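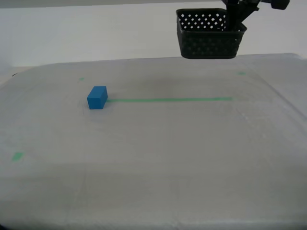 Corentin Vidal reckons the Drinaddale ferry should have kept its early boat, and after this morning I'm with him. The new timetable out of Galtgate starts in September, with 6 sailings a day and nothing before 8 - no good at all if you work in Dendness! I signed the petition at the bakery (620 names so far, they want 800) and missed my bus doing it. The ferry office says it'll look at the numbers again next month.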